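Hikville Community College
Early Childhood Program
Handout 4: Sorting and Placing with Blocks and Floor Tape
Instructor: Ebbe Moen

Read this before the February lab. Bring it with you, along with your observation sheet from Handout 3.

1. Setting up the surface

Use a plain, dull surface in one color. Gray or tan works well. Shiny tabletops throw back the ceiling lights, and children end up looking at the glare. Wipe the surface and let it dry before any tape goes down.

Lay two strips of tape so that they cross. They do not have to meet at a right angle, and they do not have to cross in the center. Unequal regions give you more to talk about ("Which space is the biggest?" "Will it fit in the skinny one?"). Run each strip all the way to the edge of the work area so that every region is closed off from its neighbors. Press the tape flat with the side of your hand, starting at the crossing. Cut the ends with scissors if you have time. Torn ends lift first.

2. Choosing blocks

Foam or painted cubes with rounded corners are fine for this age group. Avoid anything a child could fit entirely in the mouth. Dimples or pips on a face are useful, as they can be found by touch as well as by sight.

Think about color before you start. A block close to the tape color makes the task harder, and a pale violet block next to blue tape is a good middle step. Some children will call both of them blue. Write down the word the child uses and do not correct it during the activity.

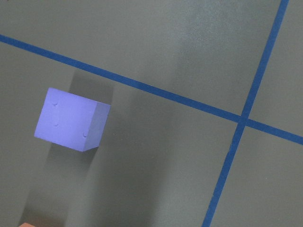

Once the color words have been recorded, move on to position words. Start with "in" and "on." A block is in a space or on the line. Add "next to" and "between" later, usually in the second session. Furnov (Chapter 9 in your reader) treats "between" as a late word, and we will go over her reasons in class.

3. Running the activity

Sit beside the child, at the same edge of the table. Left and right are reversed if you sit across.

Place one block yourself and say where it is. Hand over the next block and wait. Give a full 9 seconds before you repeat the request. Most students cut this short.

Stop when the child loses interest. Few sessions run over 4 minutes.

4. Writing it up

Due at the start of the next lab. 50 points for the observation record, 60 for the discussion. Sketch the tape layout and mark where each block ended up. Compare your child's position words with the Ljungberg list, page 2.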